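Miklós Gál has been tuning pianos for 15 years, most of them out of a two-room shop behind the Wendetti bakery. He keeps 342 names in his customer book, which is an actual book with a cracked green spine. He does the schools in September, the churches before the holidays, and private homes whenever people call.

He did not set out to do this work. He was repairing accordions for a man named Gulyás, who also took in the occasional upright. "He had a bad shoulder, so I did the pianos," Gál says. "I was terrible for a year. He would come behind me and do half of it over."

A normal tuning takes him a little under 2 hours. He starts in the middle of the keyboard, sets one octave by ear, and works outward from there. He owns an electronic tuner, made by Starkora, and uses it mostly for pianos that have dropped so far in pitch that they need a rough pass first.

"The machine is fine," he says. "I have nothing against it. But the last part I do by ear, and I think I will keep doing it that way."

Most of the calls he gets are about old uprights. A family inherits one, pays to have it moved, and then finds out the pins are loose and won't hold a string at pitch. Gál says he would like people to call him before the movers come -- he charges a small fee to go look, and he has talked plenty of people out of a piano that way.
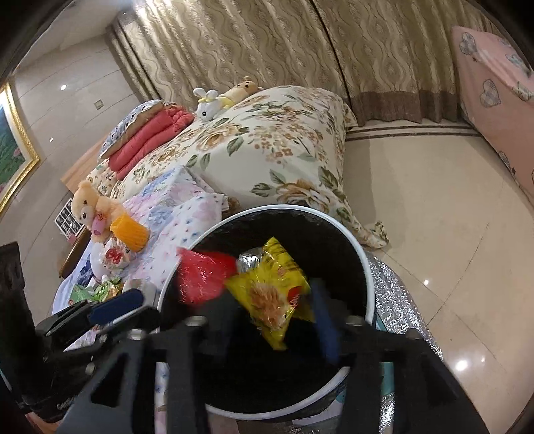

How often should a piano at home be tuned?

"Twice a year if somebody plays it every day," Gál says. "Once a year if they don't. If you skip five years, I have to come two times, and you pay for both."

He asks customers to wait a couple of weeks after a move before they book him. The instrument needs to settle into the new room. He also asks them to keep it away from radiators and out of direct sun, and he says dry winter air does more harm than any child with heavy hands.

His longest job so far was a grand at the Wamov music school that had sat in a closed hall through several winters. He put 291 hours into it, counting the restringing and the new hammers. The school had set money aside for a used replacement and spent it on the repair, with a little left over for a bench.

"It was a good piano under all that," he says. "The soundboard had no cracks. If it had cracks I would have told them to buy the other one."

Gál does not play much himself. He knows a few pieces well enough to test an instrument, and he always finishes with the same slow waltz, which he learned from Gulyás. Customers sometimes ask what it is called. He doesn't know.

He has no apprentice at the moment. The last one stayed through two winters and then took a job at a concert hall, and Gál says he was glad for her -- the pay is steady and there are no stairs. He still takes new customers, but the wait for a first visit is usually a month. The shop phone is answered in the mornings until ten, and after that he is out on calls.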